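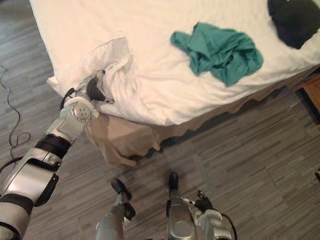
White sheet, corner of the mattress.

Pullier agency, London office. Pre-move safety check, April 29, 2018
Checked by: Smaranda Ghiță

Fire exits, floor 4: clear. Sign by the Bevau account team loose, refix
Extinguishers: in date till June
Creative studio: trailing leads under desks, tape down
Pitch room: projector bracket wobbly. Do not use untill fixed
New chief exec's office: smoke alarm ok, window catch broken
Reception: Gridora awards stand top heavy, bolt to wall. Job no 1,395
First aid box: no plasters agian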